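# Arkia Household Robotics Challenge

The **Arkia Household Robotics Challenge** is a student competition in which teams program a two-armed robot to tidy a furnished living room. It grew out of an evening class taught by Zamfira Crăciun and quickly became the liveliest date on the school calendar!

## Format

Each team gets 21 minutes in the room. Handling soft goods is the most popular task, and easily the trickiest, as cloth never hangs the same way twice.

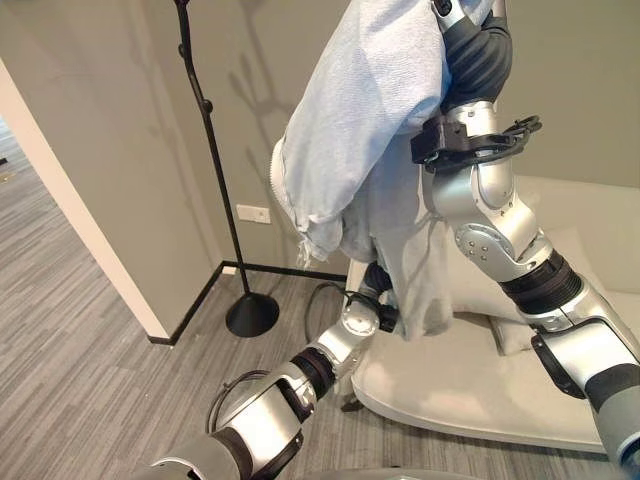 Points are given for neatness and for smooth, careful motion. Teams share their code after the June qualifying round, a custom that has helped newcomers catch up remarkably fast.

## Equipment

All entrants work with the same type of robot, which has jointed fingers and cameras.

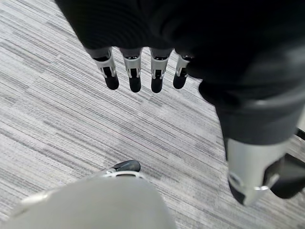
Students write their programs in Kelar, a teaching language developed for the original class. Practice runs are recorded from several viewpoints.
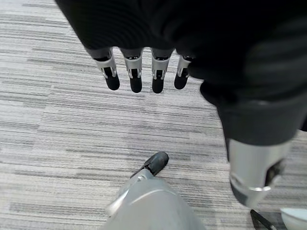 Reviewing these recordings is a favorite part of the season, and more than 72 students joined the latest sessions.

## Room

The course is laid out like an ordinary lounge, with a sofa, side table and coffee table.

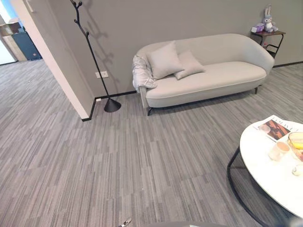
## Divisions

- **Vasham:** first-year teams
- **Nakpan:** returning teams, who must complete 2 tasks in a row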